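I've never managed to empty a kitchen drawer in one go. My mum could do all of ours before breakfast, singing, and then start on the airing cupboard!

So when I moved to Plomance in July with 19 boxes (most of them mugs, I'm afraid), I rang Ye-seo Woo, who sorts out other people's houses for a living. She told me to put everything at the back of a table and leave it there overnight.

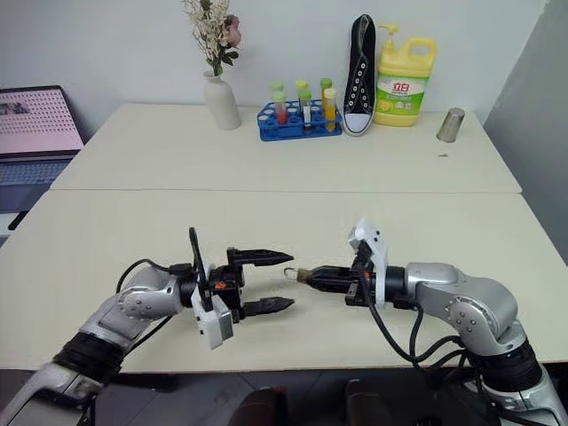
Clear at the front, bits and bobs along the back.

I did it, grumbling, and by morning I'd picked out two mugs and a tin opener. The rest went to the charity shop on Rurgate.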